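Home About Classes Kitchen Rental Calendar Contact

About Gindora

Gindora is a cooking school and shared kitchen on Tillel Street. We teach evening and weekend classes for adults, run a daytime course for people who want to work in food service, and rent the kitchen by the hour to small food businesses when no class is on. We are a nonprofit and have been licensed as a teaching kitchen since our second year.

How the school started

Yaroslav Kuzmenko opened Gindora in the back half of the old Meléndez bakery after the bakery moved its ovens to a larger building. He had worked in hotel kitchens for 13 years, the last few as a banquet chef, and had been teaching knife skills on his days off in a church basement with one sink. The Meléndez family left the three-bay sink, the floor drains and the exhaust hood in place. Those would have cost more than everything else put together, and without them there would be no school.

The first class was basic soups. Four people signed up and three came. By the following spring there were two classes a week, and Mehrangiz Abbasi had joined to teach rice, flatbreads and preserves. She is now our director of instruction and writes the course outlines that all our teachers use. Yaroslav still teaches stocks and sauces, the butchery class, and most of the daytime course.

The front half of the building came up for lease later on. We took it, knocked through the wall, and put in the second teaching kitchen and the small dining room where students eat what they make.

What we teach

Our classes are for people who cook at home and want to do it better. Most run three hours and end with a meal. A few, such as bread and pickling, are split over two sessions so that dough and brine have time to do their work. Group size is capped at 12 in the main kitchen and eight in the front one.

The regular list is Kitchen Basics, Stocks and Sauces, Rice and Grains, Flatbreads, Weeknight Vegetables, Fruit and Preserves, Butchery for the Home Cook, and Cooking for One. Seasonal classes are added in June and again in the fall. The calendar page shows what is open for sign-up.

Fruit and Preserves is the class people ask about most. It covers choosing fruit, judging when it is ready, storing it, and the basic ratios for jam, chutney and fruit butter. Mehrangiz teaches students to go by smell and by the give of the flesh near the stem, and to pay less attention to color, which varies a great deal from one variety to the next. A fruit with a mark on the skin is usually fine for chutney once the spot is cut out, and it often costs less.
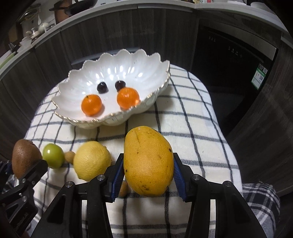
Mango and kiwi, two of the fruits covered in Fruit and Preserves.

You do not need to bring anything to a class except closed shoes. Aprons, knives and containers for leftovers are provided. Please tell us about allergies when you register. We can work around most of them, but the kitchens handle wheat, nuts, dairy and shellfish every week and we cannot promise that any surface is free of them.

The daytime course

The Mukura Course is a ten-week daytime program for adults looking for work in restaurants, schools, hospitals or catering. It is named after the Mukura Fund, which paid for the first two groups and still covers part of the cost. Students learn food safety, prep, line cooking, basic baking, and how to read and cost a recipe. Everyone sits the food handler exam in week four. If someone does not pass the first time, we pay for the second try.

To date, 259 people have finished the course. Last year's groups had 61 graduates between them. We keep in touch with graduates for a year and will write references for anyone who asks.

There is no fee for students who live in the county and meet the income guidelines. Bus passes are available. We do not have child care on site, and the course hours, 9:15 to 2:15, were set to fit the school day.

At the table

Every class at Gindora ends with people sitting down. Yaroslav insisted on this from the start, when the table was a door on two trestles. Students serve each other, the teacher eats with them, and the washing up is shared. Much of the useful talk happens then. People say what went wrong, ask the question they did not want to ask at the stove, and compare notes on where to shop.

We use real plates and cloths, mostly secondhand, and are always glad to be given more. Serving bowls are especially welcome, since they get the hardest use and break first. Please call before dropping anything off.

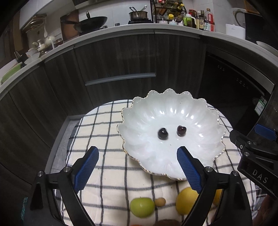 Cherries in a scalloped bowl, with more fruit on the checked cloth.

Renting the kitchen

The main kitchen is available to rent on weekday mornings when the course is not in session, and late evenings by arrangement. Renters need their own liability insurance and a current food handler card. The front kitchen is not rented out. Rates and an application form are on the Kitchen Rental page. New renters do a walk-through with Yaroslav before their first booking.

Visiting us

The entrance is on the Tillel Street side, under the green awning. Street parking is free after 6 p.m. The building is on one level and both kitchens have one lowered workstation. The office is open from 10 to 4 on class days. If the door is locked, ring the bell and give us a minute, as we are probably at the stove.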